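Section 6: Setting Up Your Sock Blank for Dyeing

Okay, you've got your Geum kit unpacked and your apron on, so let's get to the part I love! If you skipped the section on washing your yarn, please go back and do it. I've answered a lot of emails about streaky blues, and nearly all of them started with yarn that went straight from the bag into the pot.

Before you start

You'll need the mixing cups, the flat tray, the sachet of citric acid and whichever color packs you picked. Rubber gloves too. The ones in the kit run small (sorry, Mohcine Slaoui has tiny hands and he did the ordering), so grab your own if yours are bigger.

CAUTION: Once a cup or spoon has had dye in it, it never goes back in the kitchen. Write DYE on it with a marker.

1. Fill the flat tray with lukewarm water up to the inner line and stir in the citric acid. It takes a minute or two to disappear.

2. Lay the blank in the tray and press it down gently with your palms. Leave it for around 121 minutes. Yes, that's an oddly exact number, it's how long the movie I always put on runs.

3. While it soaks, mix your colors. One level scoop per cup of hot water for a strong shade, half a scoop for something softer. Stir longer than you think you need to, especially with the reds, because they like to hide little clumps at the bottom that turn into freckles later on. 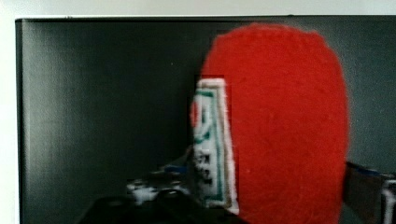 4. Lift the blank out and squeeze, don't wring. You want it damp all through and not dripping. I roll mine up in an old towel and kneel on it.

5. Spread it flat on plastic wrap, with the wrap sticking out a good hand's width on every side. Paint from one short end to the other. If you start in the middle you'll lean on your own work, ask me how I know.

NOTE: The Narberg palette goes on much paler than it ends up. Trust the chart on the back of the lid and stop adding more!

6. Fold the wrap over, roll the whole thing up like a sleeping bag and tuck the ends under.

7. Steam it for half an hour with the lid on, then turn off the heat and walk away until it's completely cool. Overnight is great.

CAUTION: The roll holds steam for a long time. Use tongs if you have to move it, and open it facing away from you.

If the rinse water still runs colored after three changes, it probably needed more acid. Put it back in a fresh bath and steam it again. Somtochukwu Etim, who tested the Vasimness greens for us, does a second steam every time now and her socks look fantastic.

Unraveling and winding are in Section 7.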